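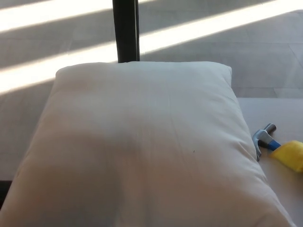 How many demos before a soft item is worth a training run? Start at 70 clean ones, then look at where the arm hesitates and record more of exactly that.

January 4, 2023. Foulkes bench, remote control all morning. Pillow on the table with the hammer right beside it, and I love this pairing -- one squashes, one doesn't budge! Slowed the leader arm for the pillow grasps and it felt so much better. Two drops, both kept and tagged. Tomorrow: same task by hand-guiding, 5 per start pose. Ask Drukow for the July logs.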